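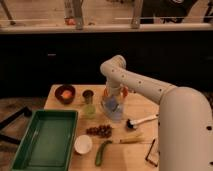
About Polness Coach & Car

Polness started with one used minibus and a wedding that needed getting to. Malsha Gazi had a cousin getting married out at a lakeside barn, the kind of place with a gravel road and no taxis for miles, and by the time she had driven four loads of guests there and back (the last of them singing), two other families had asked for her number. She quit her office job that August, and we have been on the road ever since!

Today we drive people to weddings, proms, ball games, winery afternoons, airport gates and, every now and then, a surprise party where the driver is the only one who knows the address. Our biggest coach seats 50, and we have smaller buses and sedans for groups that would rattle around in something that size. If you aren't sure what you need, call us and tell us about the day. We like hearing about it, and we'll tell you if you can get by with the smaller bus.

Who we are

Malsha still takes a Saturday run when she can get away from her desk, and she still keeps a sewing kit and a box of safety pins in the glove compartment. Josefien Van Loon runs bookings and dispatch. She came to us from Heitmann Travel, where she spent 10 years planning tours, and she can usually tell you which hotel driveways a coach can turn around in and which ones it can't. If you send us an email in the evening, it will most likely be Josefien who writes back to you the next morning.

Our drivers are on our own payroll, and many of them have been with us long enough that returning customers ask for them by name. Please do! We'll always try to match you up.

Where we go

Our yard and office are in Kedevham, just behind the old feed store, and we cover the whole county plus the Skosarau wine road. Longer trips are fine too, with a little more notice so we can plan driver rest properly. The minimum booking is 3 hours on weekends, and on weekdays we can be more flexible.

Come and see us

You are very welcome to stop by and look over the buses before you book, sit in the seats and try out the sound system. The office is open from 10 in the morning every day except Monday, and there's usually coffee on.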